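Sorting wooden blocks, by color or by shape?? (and what do you keep them in)

venora_mom
Nov 16, 2019
ok so we inherited a giant bag of wooden blocks from my sister in law, mixed sets, no boxes, and I need a system before I lose it. Right now everything gets dumped on the floor and then shoveled back in the bag. Two kids, 3 and 6. The 6 yr old wants colors together. I want shapes together so they stack flat. Husband says leave them in the bag, he is not getting a vote.

What do you guys do? Bins? Trays? One big box?

dirkar88
One big box. Done. Kids dump it anyway.

You'll spend 15 minutes sorting and they spend one undoing it. Been there.

pinebark
Disagree w/ dirkar88. One big box means they only ever play with whats on top. We had ours in a deep tote for a year and the small cubes all went to the bottom, never saw them again til we moved.

Shallow is the answer. Anything shallow.

khunthong_crafts
Shallow +1. I run a playroom corner at our church thing and we tried everything. Buckets, drawstring bags, those canvas cubes that fold up (the bottoms sag, skip them). Ended up with long plastic trays, open on top. Pieces go in lying flat and you can see what you have.

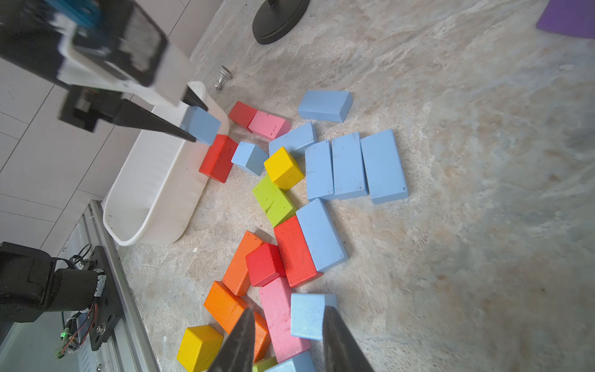

Color sorting is where I'd start with a 3 yr old, shape comes later. But check what you've got first, bc mixed sets are never even. Ours leans hard to one color. Look how much light blue there is next to the two yellow and the one lime green, you can't give every color its own tray, the yellow one would be sitting there with two blocks in it. So what we do is blues go in one tray and all the warm ones together in another, red pink orange yellow. Green goes wherever, no one has complained. White trays are good for this btw, colors show up.

venora_mom
ooh ok thats helpful. Our bag is lopsided too, tons of red, hardly any green. Didn't think about combining.

Do the long ones slide around on hard floor? We have tile in the kitchen and thats where they end up playing

khunthong_crafts
A bit. Strip of shelf liner on the bottom fixes it. Cut it a little smaller than the tray so it doesnt curl up at the edges

dirkar88
still say box. A tray with no lid gets kicked over the first day. Then you have blocks under the stove

pinebark
You can kick a box over too??

dirkar88
not mine, its heavy

tallgrass_tom
Shape person here. If the point is building, color doesnt matter at all. My son goes looking for "another long one", never "another blue one". We do cubes in one tray, rectangles in another, weird stuff (arches, triangles, the half round things) in a third. Cleanup takes him 8 minutes, I timed it bc I'm that dad.

Also if you sort by shape the rectangles can stand on edge in a row like books and you fit way more in. Cubes just kinda pile.

venora_mom
see this is what I wanted to hear lol. But how old is he

tallgrass_tom
5 and a half

khunthong_crafts
Yeah that's the thing tho. At 5 sure. At 3 they'll do color happily and shape is a fight, mine would put a short rectangle in with the cubes every time and then cry when I moved it. Depends who's doing the cleaning up.

pinebark
could do both? color for the little ones tray, shape for the older kid. Split the bag.

venora_mom
the 6 yr old is the color one!! the 3 yr old doesnt care, he just wants to carry them somewhere

pinebark
ha ok never mind then. Go by color

quiet_otter
Jumping in with a different question, how do you all clean hand me down wooden ones? Got a set from a garage sale and theyre kind of sticky. Dont want to soak them.

tallgrass_tom
Dont soak. Damp cloth, tiny bit of dish soap, wipe, dry right away on a towel. Painted ones test one first, cheap paint comes off pink on the cloth

khunthong_crafts
Same. And spread them out to dry, not in the tray, the tray holds the damp. If the edges feel rough go over them w fine sandpaper but not on painted sides

quiet_otter
thx, will try tonite

venora_mom
Update, got two long trays and a smaller one for odd shapes. Going color for now, warm / cool like khunthong said. Shelf liner on order. Bag is in the trash, husband was sad about it

dirkar88
let me know when theyre under the stove

Related threads
- Wood blocks vs. foam blocks for a 2 year old
- Toy rotation, how many bins is too many
- Low shelf for playroom, need depth advice
- Puzzle with 1,000 pieces, how to store half finished
- Getting marker off painted wood
- Shelf liner that doesnt leave gunk on tile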